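From: Kristýna Šindelář
To: Nuttall Street Kitchen list
Date: 27 January 2018
Subject: Re: Re: soaking beans, and the salt question

Drew wrote:

> I've been soaking beans overnight for thirty years and so did my
> mother. Unsalted water, change it twice, never any salt until the
> beans are soft. If you salt early the skins go tough and they never
> cook through. It also gets rid of the gas. I don't see what there is
> to argue about. The new Hunau cookbook says the same on the first
> page of the bean chapter.
>
> Also, can we settle whether the March supper is chili or soup? I
> would like to order the beans before the price goes up again.

Drew, I've read the Hunau chapter. I read it twice, because the first time I thought I had skipped the part where they tell you how they know. There isn't one. It says salt "is known to" toughen skins. Known to whom? The same page tells you to throw in a strip of seaweed for digestion and gives no reason for that either.

I cooked two batches last weekend from the same bag of pintos. One soaked in plain water, one soaked in salted water, both overnight on the same counter. The salted ones came out with softer skins and fewer splits. The plain ones were fine, a bit flat tasting in the middle. That's one bag and one cook, so I wouldn't carve it in stone, but it's one more bag than the cookbook offers.

What does keep beans hard, as far as I can tell, is age, and acid. If you put the tomatoes in at the start you can simmer until Easter. I suspect half the people who blame salt were using old beans, or a recipe where the salt and the tomatoes went in together, and salt got the blame.

On gas: I don't believe changing the water twice does much. Maybe a little. People who eat beans every week seem to get used to them, and people who eat them once a year at our supper don't, and no amount of rinsing is going to fix that. I'd be happy to be shown otherwise, but "my mother did it" is an argument my own mother used for putting butter on burns.

Red kidney beans are the exception to my not caring. Those need to be soaked, drained, and boiled hard at the start, a proper rolling boil, before anyone turns them down or puts them in a slow cooker. I say this every year. A slow cooker on low may not get hot enough to make them safe, and I don't want to hear that somebody's sister has always done it that way.

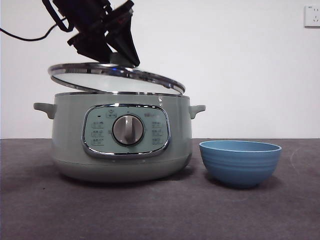
The other thing I'm doubtful about is the advice to leave the pot shut the whole time. Bunano's handout (the yellow one on the bulletin board) says that lifting the lid adds half an hour every time. Half an hour, on every cooker, whatever is in it? With an electric pot like the pale green one, you've got a glass lid, so do your looking through that if it isn't fogged up, and if it is, tip it up by the knob on one side, take out a bean, bite it, and put the lid back down. I cannot see how that costs you thirty minutes. What costs you is not tasting, and serving 100 people something that squeaks.

As for ordering, the Stundo price is $8 a bag. That's fine if the beans are from the last harvest. Has anyone asked them? Their website says "farm fresh," and I would like to know what they think that means for a dried bean. If they can't give us a date, I'd sooner buy one bag, cook it, and decide then.

I vote chili. Soup shows up every mistake. And please, the tomatoes go in last.

Kristýna

P.S. Drew, bring your plain-water beans to the next meeting and I'll bring my salted ones. No labels on the bowls. I'll eat my words if I have to, though I'd like somebody else to do the dishing out.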